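Household Collections, Session 9: Beads, Boxes and the Bed
Course notes, June 11, 2019
Notes by Declan Penrose

Read the Mimden handout before this one if you missed last week. I am going to disagree with a fair amount of it.

1. The bed as a sorting table

Most guides to sorting costume jewelry say to lay everything out on the bed. It's large, it's soft, and a bead that slips off its string won't bounce far. All true. What the guides skip is the bedspread. A smooth sheet lets beads roll toward whoever sits down next. A raised pattern stops them rolling, but then small parts (crimp beads, jump rings, the end of a clasp) settle into the texture and go out with the wash.

My own view is that terry cloth is tolerable for strung pieces and a nuisance for loose ones. Color matters too. On white you see the beads at once, though dark ones look different in shadow, and I'd be slow to write down a shade from the bed. Take it to a window.

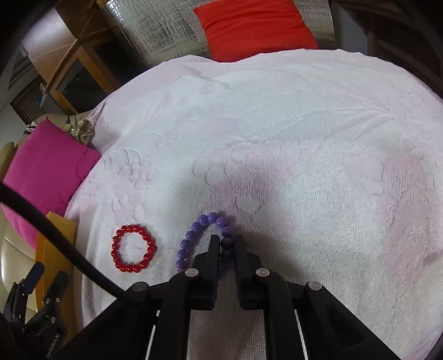
Fig. 1. Red and purple bead bracelets on a white floral blanket.

2. What can you say about a bead by looking?

Less than the Gallska catalog would like. It lists 14 kinds of "glass" bead and tells the reader to sort them by shine. Glossy plastic shines. So does glossy resin. Translucency helps a little, because it rules out a few things, but it doesn't rule out enough. If you can't test a bead, write "bead, red, material unknown" and move on. I mark down guesses more heavily than gaps.

The tooth test (tap the bead on a front tooth, listen for a click) has been repeated in every hobby book since Munro. I have never seen anyone do it blind and do well.

3. Sorting order

Mimden says color first, then size, then material. For a family drawer I'd start with condition. Check the stringing, then the knot. A closed ring lying flat tells you nothing about whether the elastic is tired, so pick it up. Color can wait until the end, and for a drawer of six or seven pieces it can be left out.

4. Boxes

Sterkmont sells a divided tray for this at a price I won't repeat. The claim is that each piece needs its own compartment. Perhaps, if you own 300 of them. For a handful of bracelets an ordinary cardboard box does the job, so long as you open it before you start and keep it on the bed, within reach. Pillows go to the side. Cloths too, or they end up on top of something.

I would also keep a sheet of paper by the box for the list. The common advice is to write the list afterward. Try it and compare it with one made as you go.
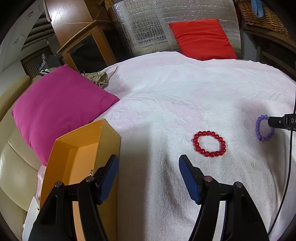 Cyril Horrocks objects that color first is still the quickest way in for a beginner, and that a person who begins with knots will give up by the third bracelet. He also thinks I am unfair to the trays: his mother's bracelets tangled in a shoebox for years and the compartments put an end to it.

I accept the point about tangling. Long strands do tangle. Short bracelets do so much less, and I'd want to know what else was in the shoebox.

5. For next week

Sort one drawer or box at home in two different orders and time both. Bring the lists, including the bad one. We'll come back to clasps in October, when the metals unit starts.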